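How I flatten a rolled screen print before framing

My copy of the Prilteo print finally turned up in January, in a tube so tight I could hardly get a finger inside. If you collect movie posters you know the feeling! Mine is a Hortensia Figueroa design, number 81 of 320, on heavy stock, and heavy stock loves to stay curled. I've done plenty of these by now, so here's my routine.

First, wash your hands and dry them properly. I gave up on cotton gloves years ago (I kept catching corners with them), but plenty of people swear by them, so suit yourself.

Let the tube sit in the room overnight before you open it. Then push the print out gently from one end, holding the wrapping paper and not the print. If it sticks, twist in the direction it's rolled and it'll tighten up and slide free.

Lay a big sheet of acid-free glassine on your table, put the print face up on top and unroll it slowly. Cover it with a second sheet, then start placing your weights, corners first. I use old hardbacks wrapped in clean paper. Mine needed 36 hours. A thinner giclee might be done by morning.

Still curling? Roll it very loosely the other way, ink side out, around a wide tube with glassine between the layers, and leave it for ten minutes, tops. Facundo Gaete, who pulls prints over at Gestitz, told me he won't do this with metallic inks because they can crack, and I listen to him.
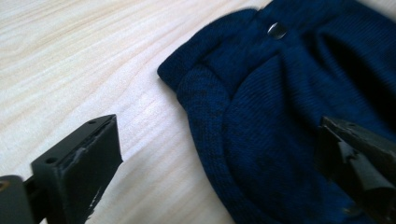 Picking a table matters more than you'd think. You want it bigger than the print on every side, and clean, and please go over it with your palm for crumbs first. Pale wood with a fine grain like this is nice to work on, but I'd still put the glassine down, and I'd move anything knitted well out of the way, the navy blue included, before the print comes out. Fuzz on a flat black ink area is miserable to get off.

Once it's flat, slide it into the frame with a mat or spacers so the ink never touches the glazing. I went with a 6 cm mat in off-white from Pruitt and I'm very happy with it. Next up is the variant, if I can ever find one!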